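Teltora
Demonstration recording and replay software for two-handed gripper work

Teltora takes what a person does with a pair of hand-held grippers and turns it into data a planner can use. It lines up the video from each gripper with the head view, works out where both tools are, and puts everything on one timeline you can scrub back and forth. We've been building it at Matville for a while now and we still get a kick out of opening a fresh session!

Small household jobs are where it shines. A bar of soap and a draining dish sound easy until your perception code meets shiny plastic, a puddle and pale wood all at once - so that's the kind of table work we keep coming back to.

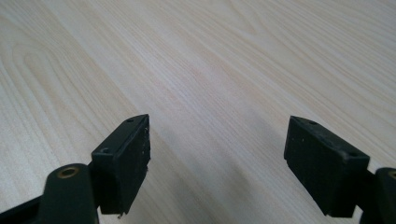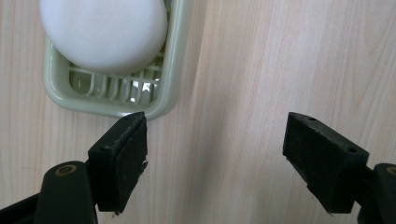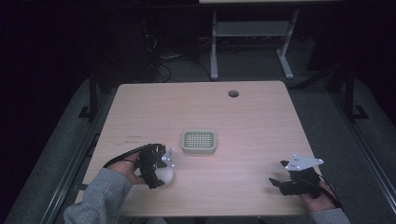
Soap dish session. First two: gripper camera views, fingers open. Last: head view with both grippers.

What's in version 2
The timeline holds up to 38 open sessions, and switching between them is quick. Finger opening is plotted right under the video, so a grasp is easy to find by eye. You can label a stretch by dragging across it, then copy the label to the other hand with one key.

The glare filter is new, and it's our favorite part (Zuzana Ďurica wrote it, and she's already working on the next one). It flags bright patches on wet or glossy surfaces and lets the tracker lean on other features instead - you can turn it down or switch it off per camera.

Exports go out in batches of 400 clips. The MacKinnon planner plug-in reads them directly.

Coming in December: shared labels for teams. Callum Galbraith is looking after early access, so drop him a note through the contact form.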